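Packaging subgroup, minutes, May
Present: Margarida Peixoto (chair), Valeriano Manzano, Joana Coelho, Amândio Vilela (notes)
Apologies: Conceição Torres

1. Previous minutes approved without changes.

2. Small-item handling. Three views were tabled. The clear box stays on the tiles, behind the item being handled - position to be kept for the next round. White tiles are retained as the work surface.

Clear box on the tiles, all three views:

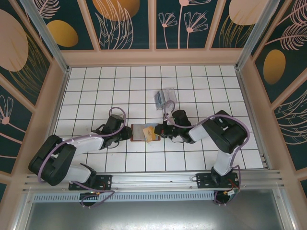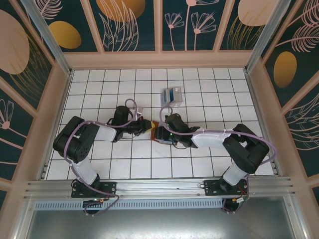
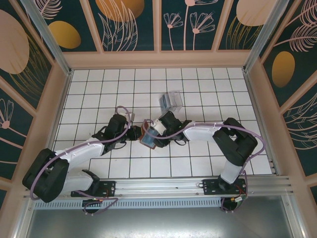
Joana Coelho objected that a clear box on white tile is hard to make out under the present lighting, and asked that a tinted one be tried before the layout is fixed. Agreed in part: one tinted box from Derkevance, same outer size, to be ordered. Manzano to place the order.

3. Stock. 2,182 boxes remain at Seixas. Reorder level unchanged.

4. Labels. Drimholm quote for 3,473 labels accepted. Peixoto to confirm by email.

5. Any other business. Item list to be cut from 54 lines to 19 - draft from Torres.

Closed 4:40 p.m.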